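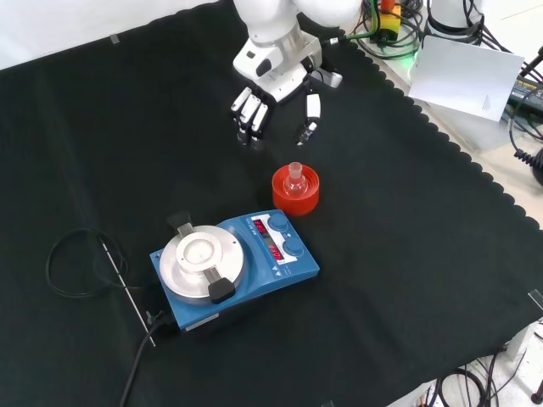 *多指ハンドとオレンジ色のホルダーに立てた丸底フラスコ。手前は青いホットプレートスターラー。*

# 成功率だけ書くのはもうやめてほしい

月曜の朝に書いてる。コーヒーまだ。推敲なし。誤字はあとで直す、たぶん。

先週からずっと引っかかっていることがある。化学実験の自動化で、ロボットハンドにガラス器具を持たせる研究。論文もプレプリントもどんどん出る。読む。表がある。成功率が太字で書いてある。で、終わり。

何をもって成功なのか、が書いてない。

いや、書いてあるものもある。あるけど付録の奥のほう。「フラスコを目標位置に移動できた場合を成功とする」の一行。それだけ?移動のあいだに首のところをどれだけの力で挟んでいたのか。プレートの縁に当たったのか当たらなかったのか。一回で掴んだのか、三回掴み直したのか。全部つぶれて1か0になる。

うちの課題も偉そうなことは言えない。丸底フラスコをホルダーから持ち上げて、スターラーの加熱プレートのくぼみに置く。それだけの動作。人間なら考えもしない。学部生に頼んだら「はい」で終わる。ロボットだとこれがまるまる一本の研究になる。

Brullbyと呼んでいる社内の方策モデル(名前の由来は聞かないで)を、遠隔操作のデモ200本で学習させた。評価は300試行。前回の報告では、そこから出した成功率をひとつ、どんと載せた。自分で書いた。反省している。

というのも、あとで記録を全部見返したから。300試行、全部。週末がなくなった。

見返すと「成功」の中身がばらばらだった。ゆっくり降りてきて、親指と向かいの指で首をすっと挟んで、まっすぐ上がる。きれい。見ていて気持ちいい。そうかと思えば、指先が首をかすめ、フラスコが傾き、傾いたまま反対側の指にもたれて、なぜかそのまま持ち上がる。これも成功。表では同じ1。

傾いたまま持ち上がったやつが18試行あった。18。中身が空だから助かっているだけで、溶媒が入っていたらこぼれている。こぼれた先は加熱装置。笑えない。

空のフラスコで評価するのが悪いとは思わない。最初は空でやるべき。割れるし。ただ、空で通った数字を「ウェットラボで使える」の根拠にするのは別の話で、そこをさらっと飛び越えている論文が多すぎる。要旨では化学の自動化と言い、実験の節では空のガラス。あいだの橋がない。

もうひとつ。初期配置の話。

ホルダーの位置をどれだけ動かしたか。ここも書かない人が多い。毎回同じ場所に置けば、そりゃ成功率は上がる。極端な話、軌道の再生でもできてしまう。学習した意味がどこにあるのか分からない。うちはHuenchumánの手順書にならって、布の上の置き場所を試行ごとに変えるようにした。途中から。途中からというのがまた問題で、前半の数字と後半の数字は混ぜてはいけない。混ぜた。前回の報告では混ぜた。すみません。

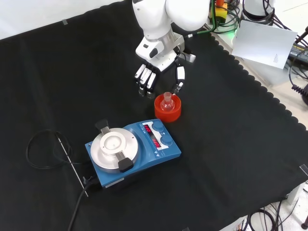 *丸底フラスコの把持課題。ハンドは開いた状態、スターラーの下段表示は「OFF」。*

多指ハンドについても言いたい。

「なぜ平行グリッパでやらないのか」と査読で必ず聞かれる。もっともな質問だと思う。細い首を挟むだけなら二本で足りる。安いし、壊れないし、キャリブレーションも楽。多指にした途端に制御する自由度が増えて、デモ集めの手間も増えて、指先の表面が減ってきて、いいことがない。少なくともこの課題だけ見れば。

それでも多指でやりたい理由はある。次の動作があるから。首を挟む、球部を支える、つまみを回す、クランプのレバーを倒す。器具ごとにグリッパを替えるのか、一つの手でやるのか。私は後者に賭けている。賭けているだけで証明はしていない。だったら論文にもそう書けばいいのに、みんな(自分も含めて)単一の課題の成功率で多指の優位性を語ろうとする。無理がある。一つの課題の表から汎用性は出てこない。

Hornmontのベンチマークはその点いくらかましで、同じハンドで課題を続けてやらせる設計になっている。途中で失敗したらそこで終わり。きつい。うちの方策は二つ目でだいたい止まる。でもこの「二つ目で止まる」のほうが、単発の高い数字よりずっと役に立った。どこを直せばいいか分かるので。一つ目の終わりの指の形が悪くて、次の動作に入れない。そういうことは単発の評価だと絶対に見えない。離したら終わりだから。

じゃあどう書けばいいのか。自分への宿題もかねて。

- 成功を段階に分ける。接触、把持、持ち上げ、移動、設置、解放。どこまで行ったかを試行ごとに。
- 掴み直しの回数を載せる。平均じゃなくて分布で。
- 傾きを記録する。液体を入れないならなおさら。
- 初期配置の範囲を図にする。文章で「ランダムに配置」はだめ。
- 評価の途中で条件を変えたら、変えたと書く。表も分ける。
- 失敗の動画を公開する。選ばずに。

最後のがいちばん嫌がられる。分かる。私も嫌だ。きれいなやつを冒頭に置きたい。でも他のグループの失敗動画を見たときがいちばん勉強になったのも事実で、親指が縁に引っかかる失敗など、うちとまったく同じだった。あれを先に見ていたらデモの集め方を変えていたと思う。何週間か浮いた。

反論も来るだろうから先に書いておく。「そんなに細かく書いたらページが足りない」。付録に書けばいい。ただし成功の定義だけは本文に。「段階の判定に人手がかかる」。かかる。うちは評価ログの整理に使っているWikumというツールに判定欄を足して、試行が終わるたびにその場で付けるようにした。あとから300本見返すよりはるかに早い。これは体で覚えた。

「比較できなくなる」という反論はちょっと弱いとおもう。今だって比較できていない。フラスコの大きさも違う、ホルダーも違う、布を敷いているかどうかも違う。太字の数字が並んでいるので比較した気になっているだけ。

ちなみに学習側の数字はみんな細かく書く。うちも書いた。力の入れ方が逆だと思う。再現したい人がまず困るのは、ホルダーをどこに置いて、何が起きたら成功と数えるのか。そこなのに。

前回の報告は差し替える。18試行は「把持まで成功、傾きあり」に移して、前半と後半で表を分ける。数字は下がる。下がった数字のほうで投稿する。通るかどうかは知らない。

とりあえずハンドのキャリブレーションが先。続きは判定シートができてから書きます。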